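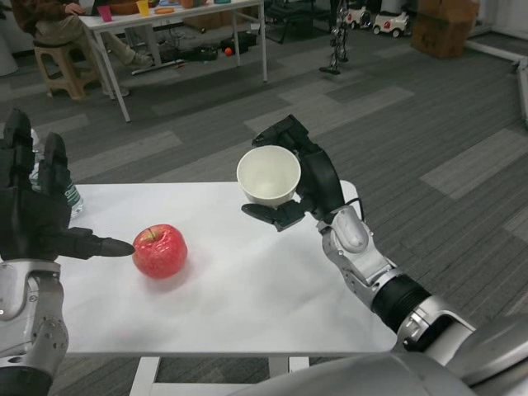
Progress report to Stundell, December

Work completed
We recorded 386 new two-handed examples on the Pluvby task set, bringing the total to 3752. In the apple tasks, the left hand points at the fruit with one finger while the right holds a container. We now use both a bowl and a paper cup – the learning system needs more than one shape to grip.
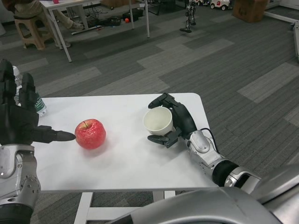 Problems
Labeling is behind. A batch of 60 recordings takes a full shift to check, and 30 from the Skasthorpe room had to be dropped over timing errors.

Next period
Add a second fruit, finish the backlog and send the checked set to Tóth for training. Spending is within budget.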